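Datenpartnerschaften brauchen klare Zuständigkeiten

Bartosz Kaczmarczyk leitet bei Skelimeo den Bereich Kooperationen und Innovation. Im Gespräch erläutert er, nach welchen Grundsätzen das Unternehmen Daten mit Partnern aus anderen Branchen teilt.

Den Ausgangspunkt bildete eine Vereinbarung mit dem Logistikdienstleister Omgate, der inzwischen sieben weitere Verträge gefolgt sind. »Wir haben anfangs unterschätzt, wie unterschiedlich ein Begriff wie Lieferdatum in zwei Häusern verwendet wird«, erklärt Kaczmarczyk. Die Abstimmung der Definitionen habe fünf Monate in Anspruch genommen, die technische Anbindung deutlich weniger.

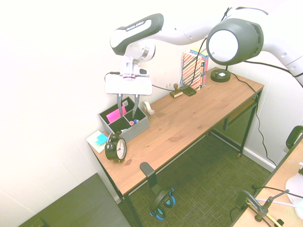
Für jede Kooperation benennt Skelimeo seither eine verantwortliche Person im Fachbereich, die über Zweck, Umfang und Löschfristen entscheidet. Die IT werde beratend hinzugezogen. »Wer den Nutzen eines Datensatzes beurteilen soll, muss das Geschäft kennen, aus dem er stammt«, so Kaczmarczyk. Von 43 geprüften Anfragen habe man die Mehrzahl zurückgestellt, häufig wegen eines zu weit gefassten Verwendungszwecks.

Mit dem Versicherungsmakler Gastia wird derzeit ein gemeinsames Verzeichnis der Datenquellen aufgebaut. Der Zugriff ist zunächst auf acht Beschäftigte beschränkt. Eine Ausweitung auf kleinere Zulieferer hält Kaczmarczyk für wünschenswert, verweist jedoch auf offene Haftungsfragen: »Ein Betrieb ohne eigene Rechtsabteilung unterschreibt unsere bisherigen Musterverträge zu Recht nicht.« Eine gekürzte Fassung soll im November vorliegen.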